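Stotari Dev on Cutting the Open World: "We Had a Map and No Game"

Got half an hour on a call with Svyatoslav Kuzmenko, design lead on Stotari, the survival RPG from the small studio Sodia. He was eating lunch. I was supposed to have 20 questions and got through maybe half. Cleaned up a little for length.

If you missed the news, Stotari was shown last year as one big open map, no loading screens, walk anywhere. In February the studio posted a short update saying the map was gone. The game is now 14 separate regions, joined by a river you travel by boat. The forums did what forums do.

"I read all of it," Kuzmenko says. "My wife told me to stop. I read all of it anyway."

So why do it? He says the trouble was walking. Playtesters would set out for the northern coast and it took them ages, and in between there was grass. Nice grass. They'd put a lot of work into the grass.

"One tester wrote on his form, I am enjoying the podcast I put on. That was the whole comment. I printed it."

The team is small and the old map needed stuff everywhere. They had a list of 196 side quests planned. The new version has 80, and he says he'd still cut a few if the writers would let him. Lead writer Ivar Strand won't. I asked if they fight about it.

"We don't fight. He sends me a long email and then I say okay." Pause. "So he wins, I think."

The quests that went were mostly the fetching kind. Bring me the herbs, find my goat. One goat survives. Strand rewrote it so the goat is in the wrong region entirely and you have to get it onto the boat, and now it's the thing everyone brings up after a demo. I played it. The goat does not want to get on the boat.

About the boat. This was the part I was most worried about - river travel in games tends to be a cutscene with extra steps. In the build I tried you steer the whole way, you can run aground, and the cargo weight matters. Overload it and you sit low and the rapids will take your stuff. I lost a whole winter coat and had to do the next region cold.

Kuzmenko seems very happy about this. "Good. You remember the coat. Did you remember anything from the open world demo?"

I said the waterfall.

"Everybody says the waterfall. We kept the waterfall."

Combat is the other thing people keep asking about. It was rough in the first demo, floaty, enemies sliding around. He doesn't argue. Says the hits were landing a few frames after the sound and they lived with it so long they stopped noticing. It's been redone from scratch, with fewer weapons and a proper stamina bar. No parry. He's firm on no parry.

"Every game has parry. I'm bad at parry. I am the design lead so there is no parry."

There's a dodge, and a shove, and the shove works on doors and barrels and the goat too. I asked about co-op becuase I had to. It's not in at launch. They tested two players on one boat and it was apparently the best thing in the game and also crashed every time.

"Maybe after. I don't want to promise. I promised the map and look." 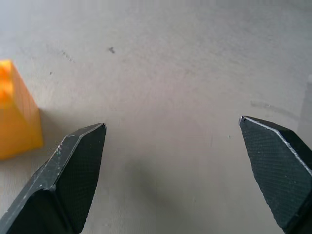
He's more careful in general than he was last year, and he knows it. The original trailer had a line about a world with no edges, and he says he winced when he saw it go out, but the wishlists were climbing and it felt rude to complain. The publisher, Jasby, took the change better than he expected. They asked for a new trailer and one more month. They got the trailer.

What about people who backed it early for the open world? Refunds were offered right away, no form, just a button. The studio had 1,110 requests in the first stretch. He gave me the number without me asking, then looked like he wished he hadn't.

"It hurt, sure. But some wrote a note with it. Good luck, I'll come back if it's fun. I want those people back."

Platform stuff, quickly. PC first. Consoles later, no date. Mod support yes, and the region editor ships with the game, the same one the team uses, ugly buttons and all. Saves from the old demo won't carry over. Handhelds run it okay on low settings, he plays on one in bed.

Last thing I asked was about Talukder, the walled city from the concept art that fans have been drawing for a year. Is it in?

"It's in. It's region nine. It's smaller then the drawings, please tell them it is smaller." He thinks a bit. "There's a good soup there. You need the soup for later."

Then somebody knocked on his door and he had to go. Stotari's next public demo goes up this summer, with the first three regions and the boat.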